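Storing Fruit at Home Without a Root Cellar

I live in a second-floor apartment in Storner with no basement, no garage and a refrigerator that was sized for one person. Every fall I buy more fruit than I should at the Mudis orchard stand, and for several years a good part of it went soft before I ate it. Last winter I kept a notebook. What follows is a cleaned-up version of those notes, with the parts about pears left out because I have not worked pears out yet.

The three things that matter are temperature, humidity and ethylene. Temperature matters most. Picked fruit is still alive and still respiring, which means it burns its own sugar and acid and gives off water and heat. Cooling slows the whole process. Humidity controls how fast the peel gives up water, and a wilted peel is usually what people mean when they say a piece of fruit is old. Ethylene is a gas that ripening fruit gives off, and other fruit reacts to it.

Citrus is the easy case on the third point. It does not ripen after picking in any useful sense and it makes very little ethylene of its own. It loses water through the peel, and loose-skinned types lose it faster than oranges do. The stem end is the first place to check for mold.
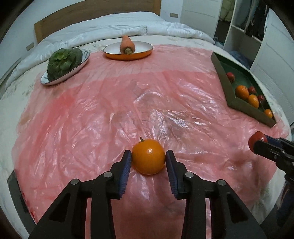 Should tangerines be kept in the refrigerator?

For anything longer than a week, the refrigerator is the better place. Put them in a mesh bag in the crisper drawer, dry, with the humidity slider in the middle. On the counter they hold for several days and taste a little better, so I bring out a few at a time.

The drawer itself deserves a paragraph. Mine has one slider with a picture of a leaf at one end and a picture of a pear at the other. All it does is open or close a vent. Closed, the drawer holds moisture and gas. Open, it lets both out. Leafy greens want it closed. Apples want the moisture but not the gas buildup, so I keep them in a perforated bag with the vent partly open. I punched the holes with a paper hole punch. A bag sealed tight will collect water on the inside, and water sitting on the peel is where rot starts.

I measured the apartment with a Gukeo logger, a small battery unit that writes a reading every 60 seconds until the battery quits. The hall closet on the north wall was the coolest spot outside the refrigerator. In January it sat at 13 degrees Celsius overnight and crept up in the afternoon when the neighbor's heat came on. That is too warm for long storage of apples and fine for oranges. The kitchen counter, which is where most people keep their fruit, was the worst location I tested. The shelf above the dishwasher was worse than the counter, but I had not been planning to use it.

The logger's humidity sensor reads high after it has been somewhere damp and takes a few hours to settle. I threw out the first night of data from every location for that reason.

Containers were the next thing I changed. A deep bowl is a poor choice. The fruit at the bottom carries the load, bruises at the contact points and stays out of sight. A shallow tray in a single layer takes up more room and solves both problems. Slatted crates are better still for air flow, but they need a liner or they leave marks. I line mine with plain newsprint and change it when it feels damp.

A glossy tray cleans up with one wipe, and that counts for something after a plum has leaked in it. The tradeoff is that a smooth floor lets round fruit roll. A folded dish towel fixes this.

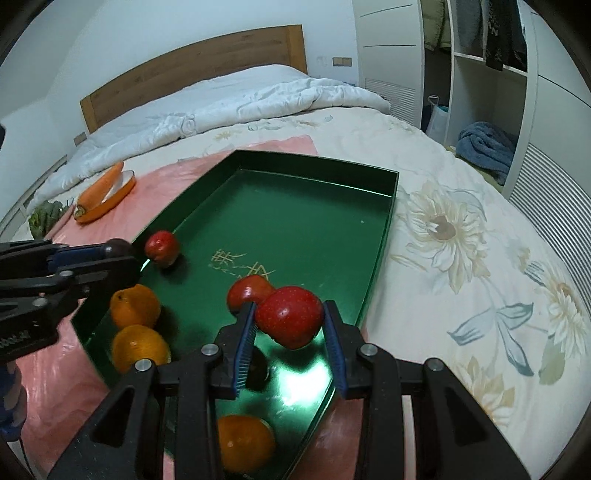
Filed under: Kitchen, Storage
Posted by the author of Takács Pantry Notes
January, 6:40 a.m.

Apples are the heavy ethylene producers in most home collections, and variety makes a large difference to how long they keep. Early apples go mealy fast no matter what you do. Late, dense, tart ones are the keepers. If the stand lists a picking week, write it on the bag. I did not do this the first year and ended up eating the good keepers in November and saving the ones that should have been sauce.

Sort before storing. I use three groups. Sound fruit with the stem attached goes into long storage. Fruit with a missing stem or a small dent goes on the tray to be eaten that week. Anything with broken skin gets cooked the same day. Do not wash the first group. Washing removes some of the natural wax and leaves water around the stem.

Wrapping each apple in paper is old advice, and I tested it on half of one crate. The wrapped half had less spread from one bad apple to the next. It also took most of an evening to wrap and made inspection slow, and in a quantity this small I can look over the whole crate every few days anyway. I stopped wrapping. For someone storing a lot more than I do, the paper probably pays for itself.

A mixed tray is fine for short periods. Apples beside plums will push the plums along, which is useful when the plums are hard and a problem when they are not. Oranges beside apples do not change much over a few days, although the peel can pick up an off smell in a closed space. My rule is that a mixed tray holds what will be eaten in the next few days and nothing else. Long storage is always one kind per container.

Weight loss is the simplest thing to track if you have a kitchen scale. I started with a 1000 gram batch of apples in the perforated bag and weighed it at the same time each morning. After 18 days in the refrigerator there was no wilting I could see or feel. The matching batch in the closet was limp around the stem end by then, though still good for baking.
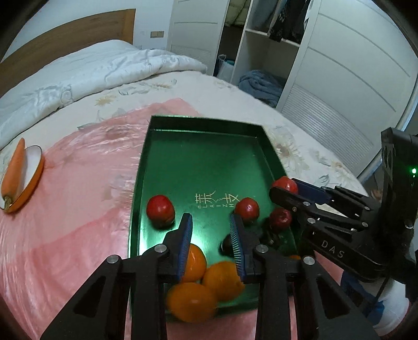

Things I have not tested yet

Damp sand. The older books recommend it for root vegetables and a few recommend it for apples. I have no good place to put a box of sand on the second floor.

Ethylene absorber packets. They are sold for crisper drawers and need replacing on a schedule. I have a pack and will run it against a plain drawer next fall, same variety, same picking week.

A second small refrigerator. The power cost is easy to work out and the floor space is the real obstacle. The closet would fit one if I moved the vacuum.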